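04/11/2025 — charger bench, wrist camera and finger clearance

Carrying on from the finger swap. Bench is set as before: the switched power strip, the colored charger blocks, cables left on and not tied. Goal for the evening was to sort out the plug insertion routine (pick block, orient, seat in strip) and to see how much of the cable mess the arm can put up with before I have to start routing things by hand.

Wrist views, one with the pink block prongs up on the bench, one with a pink charger in the strip:

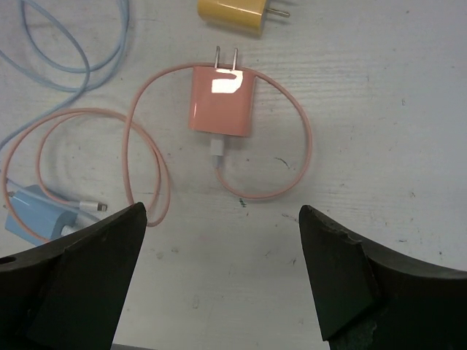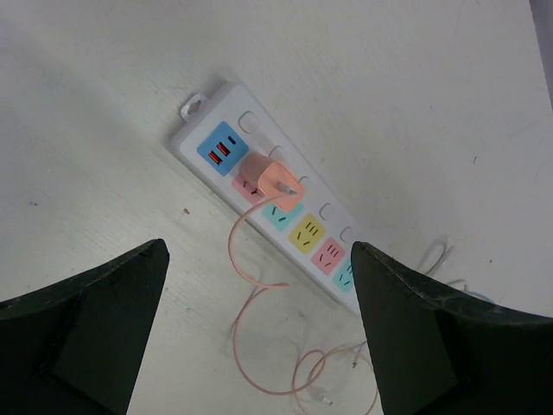
Camera settings first. Auto exposure is off. Fixed exposure, gain at 20, white balance locked. With auto on, the dark fingers pull the level up and the white parts blow out, and then the strip outline is useless for alignment. Locked settings lose a little detail in the fingers, which I don't need.

Glare is still a problem on glossy plastic. The face detector takes a highlight for a hole in the block and splits it into two regions. Moved the lamp to the left and raised it: better on pink, worse on yellow. Tried tracing paper over the lamp, which helped both. Need a proper diffuser. Quyên Khúc has one on the shelf by the drill press and says to take it.

Approach height. Was using 105 mm above the bench for the first look, then straight down. Too low for the strip, as the finger hides the end outlets and the code then guesses the angle from whatever is left. Changed it to fit the angle from the long edge of the strip and ignore the outlet count. Seven trials on the angle fit alone, no contact, all good enough to proceed.

Insertion, settings for next time:
Grip on the two sides, never across the face with the cable.
Stop 7 mm above the outlet and look again.
Straight down, slow, watch motor current.
If current rises before half depth, back off and retry with a small rotation. Two retries, then quit and park.

The current threshold is in raw counts from the Kaltum driver board. Set to 1133 for now. It tripped once on the cable and not on the outlet, so it may be low. Don't raise it until the cable question is settled.

Cable question. The planner treats the cable as not there. Fine when the slack lies away from the block, bad when a loop sits where a finger wants to come down. Options:
(a) Segment by color and mark cable pixels as keep-out. Cable and block are nearly the same color, so it needs a thickness test as well.
(b) Lift and drag first, to pull the slack away. Slow, and it can make a knot worse.
(c) Clips on the bench. Works, but defeats the purpose.
Going with (a). Started on the thickness test in the Mamar branch — runs, not tuned.

Fingers. These are the reprints from September. Tips are holding up. The edge of the right one is a bit rough, and I'd like to sand it before it snags a cable jacket. Screws checked and snug. If I print again, make the tip narrower, keep the bevel.

Strip stays unplugged from the wall for all of this. Anyone using the bench after me, leave it that way.

To do:
— diffuser
— sand finger edge
— log motor current with timestamps, not just the peak
— re-run the camera to gripper calibration after the lamp move

Recent entries
Rarora arm: belt tension and homing drift
Finger reprint, second set
Huỳnh bench: new lamp bracket
Kaltum driver board wiring
Mamar branch: merge notes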